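4.2 The junk drawer problem

I started out thinking tidying would be the easy chore. We'd already spent most of a year on folding with the Trimport setup, and after that, picking things up out of a bin and putting them somewhere else sounded like a vacation! It wasn't one. Over 200 trials on the clutter task, the arm got a lot of objects out, but it almost never got all of them out, and those are very different results if you're the person who wanted a clean drawer.

What trips it up is how much the items differ from each other. A rubber duck forgives you, since a sloppy grip squashes it a little and it comes up anyway. A table knife lying flat on scratched metal doesn't forgive anything (there's hardly an edge to get under). Clear plastic cups are their own headache, because the depth sensor mostly sees whatever is behind them. 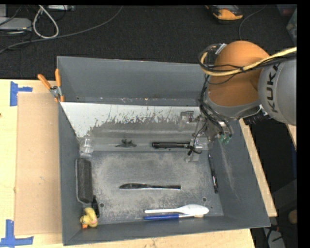
Figure 6. Clutter task: mixed small objects in a gray metal bin, KUKA arm with gripper.

Dwayne Nakamura, my co-author, argued for a stricter score here, and I've come around to his side. Under the per-object score we used in Section 2, our policy looks pretty good. Under the whole-bin score, where one leftover spoon means the trial failed, it drops well below the Pettigrew baseline on thin and flat things. I'd still rather report both – a family with a messy kitchen might be happy with a helper that does most of the drawer and leaves the awkward bits.

Walls were the other surprise for me. Anything resting against a side, like a pen leaning at a steep angle, leaves the fingers nowhere to go, and our planner would try the same bad approach over and over. The Ranemano planner backs off and nudges the object toward the middle first, and we borrowed that trick for the runs in Section 4.3.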